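Prize Draws as a Means of Building a Readership: A Study of the Pramano Blog

Project report, second-year module in Small Business Communication
Submitted by Clementina Esteves
Supervisor: Belmiro Louro

1. Purpose of the project

The project set out to examine whether a prize draw held on a small household blog brings in readers who stay after the draw has closed. Draws of this kind are common on blogs about the home, family life and crafts. The owner offers a modest prize, readers enter by leaving a comment, and a winner is picked at random. Much of the advice available to blog owners concerns the number of entries. Far less is written on what entrants do afterwards.

Pramano publishes posts on home decoration, storage and family routines. Its owner agreed to run one draw in October and to share the visitor records and the newsletter list with the author, with all names removed.

2. The draw

The prize was a set of two tea towels and a notebook, supplied by Flovidik, a small maker of printed household goods. Entrants were asked to answer one question in the comments: "What is the first thing you do when you get home?" The question was chosen by the blog owner. An earlier version, which asked readers to name their favourite Flovidik product, was dropped at the supervisor's suggestion. Mr Louro considered that it would lead readers to copy names from the shop page and would yield little of interest.

The draw was open for the whole month and closed at 6 pm on the last day. Entry was limited to one comment per person. Signing up for the newsletter was optional and had no effect on the chance of winning, and the rules stated this in the first paragraph.

3. Method

Three sources were used: the visitor records for the draw page, the comments themselves, and the newsletter list. Comments were read twice by the author and sorted by length and by subject. Comments that did not answer the question were kept in the draw but left out of the analysis.

A short questionnaire was sent to entrants who had agreed to be contacted. It asked how they had found the draw, whether they had read any other post on the blog, and whether they expected to return. The wording was tested beforehand on classmates, and two questions were rewritten as a result.

4. Results

The draw page received 2420 visits during the month. Of those who were sent the questionnaire, 50 replied. Among these, 44 per cent had found the draw through Faltard, a listing site for competitions, and 40 per cent said that they had read at least one other post on the blog.

The answers to the comment question were warmer and longer than expected. Many entrants wrote about greeting a dog or a cat, putting the kettle on, or taking off their shoes. Several wrote at length about children coming home from school. Entrants who gave longer answers were also more likely to sign up for the newsletter, although the numbers are too small to support a firm claim.

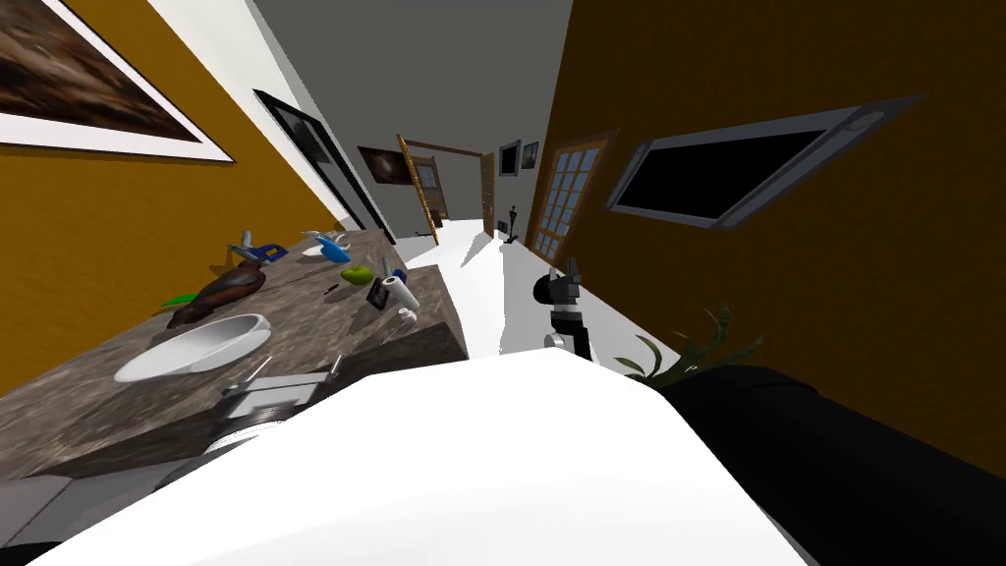
Visitors who came from Faltard tended to leave the site once they had entered. Those who came through the newsletter or a friend's recommendation spent longer on the blog and were more likely to reply to another reader's comment. The blog owner confirmed that this matched her own impression from earlier draws.

5. Difficulties

The visitor records do not separate one person using two devices from two different people. The questionnaire was answered only by those willing to be contacted, and these are likely to be the more interested readers. In addition, the blog changed its page layout midway through the month, which moved the comment box further down the page. The effect of this change could not be measured.

A second draw had been planned with Pinheiro, a stationery shop, for the purpose of comparison. The shop withdrew before the rules had been agreed, and there was not enough time to find a replacement.

6. Recommendations

Blog owners who wish to keep new readers should ask a question that invites a personal answer, and should reply to comments while the draw is still open. Listing sites may be used where the aim is to raise visitor numbers, but the results should be recorded separately from those of other sources. The rules should be placed above the comment box, and the closing time should be given in full.

A later project could follow the same entrants over a longer period and compare two draws with prizes of equal value. The comment categories and the questionnaire are held by the department and may be requested from the supervisor.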